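Home > Robotics & Automation > Faults and Safety
Tags: gripper, protective stop, force limit, pc teardown

Arm keeps pushing after it touches the socket lever

Girar

Hi all, first post, so be gentle. We strip old desktop towers for parts at a little shop called Trasness and we've got an arm doing the fiddly bits. It was behaving beautifully until June and now it's scaring me a bit.
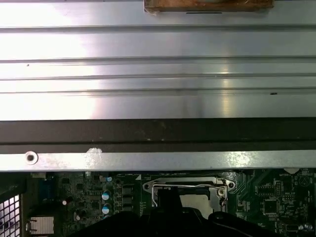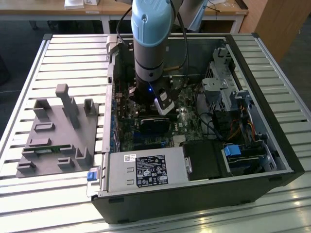

My trouble is the CPU socket. The finger is supposed to come down, find the retention lever, stop at 10 newtons and slide it sideways. For the first 400 cycles it did exactly that. Now, maybe one go in every few, it touches the lever and just keeps pressing until the controller throws a protective stop. The log says 35 newtons when it trips, and I've got one dead board with a cracked corner to prove it. With the finger lying right over the lever and into the middle of the socket plate like that, there isn't much room for it to be wrong! I've re-zeroed the force sensor twice, swapped the fingertip and reloaded the program from backup. The fault code is 171 every time and the manual only says "external force exceeded", thanks very much. Nothing has changed on the bench that I can think of, except we rerouted the cable when it started getting in the way. Any ideas? I'd like to keep my fingers AND my motherboards.

Zondum

Check your payload settings. If the weight of the tool is wrong the arm thinks gravity is somebody pushing on it. Had the same code once and it was that.

Ajayi

Payload is worth a look, but I'd go straight to that cable. You've got a black one looping off the arm and up over to the right, and you said yourself it was rerouted. A cable with not enough slack tugs on the wrist, the sensor reads the tug as well as the contact, and depending on the direction they can partly cancel out. So the arm believes it's on 10 when the lever is really getting a lot more. It also fits with it being on and off, as the tug changes with the wrist angle.

Easy to test. Take the computer right off the bench, zero the sensor at your start pose, then jog slowly through the whole move in free air and watch the force reading. It should stay pretty flat. If it wanders by a few newtons as the wrist turns, there's your culprit. Give the cable a bigger loop, clip it further up the arm and run the same thing again. Then zero just before contact, in the same pose you'll be pressing in. Zeroing up at home and then travelling down to the board is asking for grief.

Two other things. Don't raise the stop limit to make the code go away -- I've seen people do it and the next thing to crack was the gripper. And please keep your hands out of the tower while it's enabled, even on slow jog. There's a lot of sheet metal in there, and it's a horrible place to get a knuckle pinched. Hit the e-stop first, every time, even if you're only grabbing a dropped screw.

Girar

You beauty. It wandered by six newtons with nothing in front of it. Bigger loop is on and the reading's much calmer, so I'll run a batch on scrap boards before I trust it near a good one. Payload was right, but thanks Zondum!

Related topics
Force reading drifts when the wrist rotates
Protective stop when picking up a graphics card
Where do you clip your cables?
Stuck socket lever, best way to free it
Fingertips wearing out on one side

Contact us | Community rules | Privacy | Back to top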